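Capsule wardrobe, week 2

8 March 2020

I am so happy with how this is going! I went through the whole closet for the Tornora challenge (100 days, one small wardrobe, no shopping) and the Skonder wrap skirt made the cut. I've already worn it with boots, with sneakers, and over leggings to the farmers market.

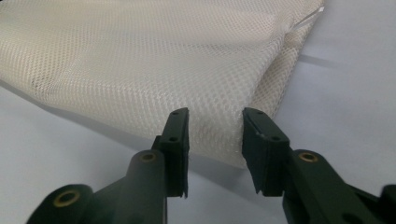 Cream mesh with a drawstring, for the delicates

The big surprise is color. I always thought I was a black-and-gray person, and then I put on my old mustard Flarketti cardigan and felt awake! So mustard stays, and so does the rust scarf.

Still undecided on the Xenos blazer (love the shoulders, hate the buttons). I'll try swapping them out before April and post how it looks.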